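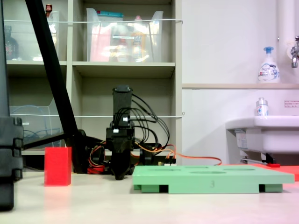

Satin topcoat on the Tollholm tables, 12th September. The client has asked for the tops to be recoated at a lower sheen, and we have spent too long on this by arguing with words like "soft" and "silky". From now on we judge it by reflection. Stand something strongly colored on the surface, get down low and look at what comes back. The red block on the cream tabletop is the level I want as the upper limit: a faint red below the block and no clear mirror image of its edges. If you can make out a sharp corner in the finish, it is too bright. I will keep using that comparison in these notes and call it the faint-red level.

What we know so far. The tops are birch, sanded and sealed in June, then sprayed with the Rolland satin. They left the shop looking even. Under the windows at Tollholm they look patchy, with shinier areas toward the ends and a dull band across the middle on the long ones. The client thought it was cleaning product. I went out with the rag and warm water and the patches did not move, so it is in the coat.

My first guess was that the matting agent had settled. It goes to the bottom of the can fast, and if the can is stirred once in the morning and then left, the early panels get thin glossy material and the late ones get the sludge. That would give differences between tops. It does not explain differences inside one top, unless the pot was topped up halfway through. I looked at the June sheet and the column for refills is blank. Please fill in that column even when it seems pointless.

Second guess is film thickness. A thick satin coat dries slower, the matting agent has time to sink away from the surface, and the result is glossier. The ends of a long top get more material when the gun slows down before the turn. This fits what I saw on site better than the first guess does.

Third is sanding between coats. I have less faith in that one but it is cheap to check, so it is in the test. 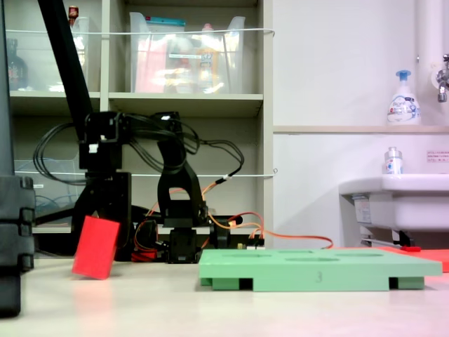

Test panels

Cut 17 panels from the leftover birch, all from the same stack, and wrote the panel code on the back in pencil before anything else was done to them. Last time the codes went on after sealing and we mixed up a pair.

All of them sanded with the grain, vacuumed, wiped with a barely damp cloth and left to dry on the rack. Sealer rolled on thin. When dry, the raised grain was knocked back by hand with the gray pad. No machine sanding on the sealer, it cuts through at the edges no matter how careful you are.

Groups as follows.

Group A is the control. Well stirred Rolland satin, normal wet coat, gun moving at a steady speed and triggered off past the edge.

Group B is the same material, sprayed heavy. I let the coat go on until it was close to sagging and then stopped.

Group C is from an unstirred can, taken from the top. The can had been standing since the last job, and I decanted it slowly with as little movement as possible.

Group D is what was left at the bottom of that can, thinned to pass the filter. A fair amount of white paste stayed in the filter, so D is not a pure test of anything. Noting it anyway.

Group E is normal material and normal thickness over a coat that was not scuffed at all.

Group F is the Wedberg sample, which the rep left with us and which is meant to be lower sheen from the can. Mixed as per the label.

Two coats on everything. Second coat went on after lunch. Booth fan on throughout, doors closed, and the heater off. The shop was a bit warmer than it was in June but I do not have a June reading to compare with, only memory.

Drying and handling

Panels were laid flat on the rack with the coated side up, not leaned. Leaning gives a thicker lower edge, and that is the very thing being tested. I moved group B last so it would not be breathed on or bumped while it was soft. One B panel still picked up a fly. Left it in place.

The C panels leveled beautifully and were the best looking of the lot while wet. That should be a warning to all of us. Wet gloss tells you nothing about where a satin will end up. The F panels had a slight orange peel that had mostly gone by the time I swept up.
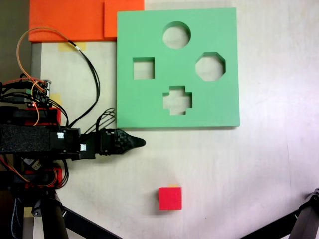
5 min read

First readings

Looked at the panels after they were dry to the touch, with the small window lamp off and only the north light on. Each one was laid flat and checked with a colored offcut stood on end, eye just above the surface. I checked them in mixed order with the codes face down and wrote the result on tape before turning them over. Then I used the gloss meter, center and both ends.

A comes out at or a little under the faint-red level. Same at both ends and in the center. If all of Tollholm looked like A there would be no complaint.

B is clearly brighter. The reflection of the offcut has an edge you can follow. The B panel with the heaviest coat is the worst, and the shine is not even across it: there is a duller area where the film ran thin near the corner. Side by side with the photo I took on site it is close to the same thing.

C is brighter still and very even. Anyone would take it for semi-gloss. So poor stirring does what we thought it does, but it gives an even result inside one panel, which does not match the patches at Tollholm.

D is dull and rough to the hand, with a gray cast over the darker grain. Not usable. If a top ever comes out like this, do not try to polish it up.

E reads the same as A on sheen. Adhesion is another matter. I did the tape pull on a scrap edge and got a small flake off. Do not skip the scuff, but it is not the cause of the patches either.

F is lower than A and I liked the look of it until I rubbed it with a thumbnail. It marks. The mark wipes off partly with a damp cloth and comes back when the surface dries. For a wall panel this would be fine. For tables where people eat, no.

Burnishing

I should have had a group for this. Matte and satin finishes get shinier where they are rubbed, and the ends of the long tops are where people sit and wipe. I took one A panel and rubbed half of it with a dry cotton cloth until my arm got tired. There is a difference when you get the light low across it, but it is far smaller than what B shows. After the full cure I will do the same with the client's own cleaning cloths and compare.

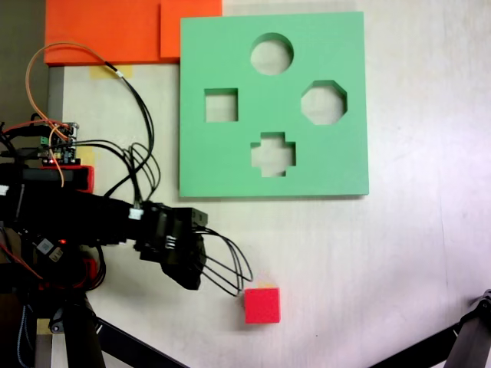 Notebook 2, page 17

What I would do at Tollholm

Film thickness is the likeliest cause, with the slowing of the gun at the ends making it worse. Uneven stirring may have added differences from one top to the next. I would not tell the client more than that until the cured readings are in.

The tops come back to the shop. I do not want to spray on site, there is carpet up to the table legs and no way to get the dust down. Scuff the whole surface evenly by hand, clean, and give a single normal coat of the Rolland satin. No sealer. No heavy coat to hide scratches; if a scratch is deep enough to need filling, it gets filled first.

At the gun: start the pass before the edge and finish it after the edge. Use scrap strips clamped at each end of the long tops so that the turn happens over scrap. Wet film comb on the strip and in the middle of the top, written down both times.

At the can: stir from the bottom with the flat paddle, not the round stick. Scrape the corner where the wall meets the base. Stir again at every refill and write the refill on the sheet. Leave the lid on between refills.

Inov has the booth reserved for their doors until theirs are finished, and they spray full gloss. The guns need a complete strip and wash after them, including the cup vent. A trace of their material in the satin would put us right back where we are.

Materials: enough Rolland in stock if the unopened cans are good. Check the batch labels match. If not, pour them all together in the clean drum before starting, and stir that too. The filters are nearly out. Gray pads are fine.

Open points

Panels stay flat on the rack for five days before the cured readings. Please do not stack anything on them. The rack by the compressor is the warmer one, so leave them on the other.

Need to ask Rolland whether the matting agent changed between the June batch and this one. The labels carry the same product name but the paste at the bottom feels coarser between the fingers.

Gloss meter was checked against its own tile before and after. It drifted a little, less than the spread inside group A. The tile has a scratch near the corner, so keep to the middle of it.

Client wants to see samples. I will take one A and one B with the codes covered, and a colored block to stand on them. The F panels stay here.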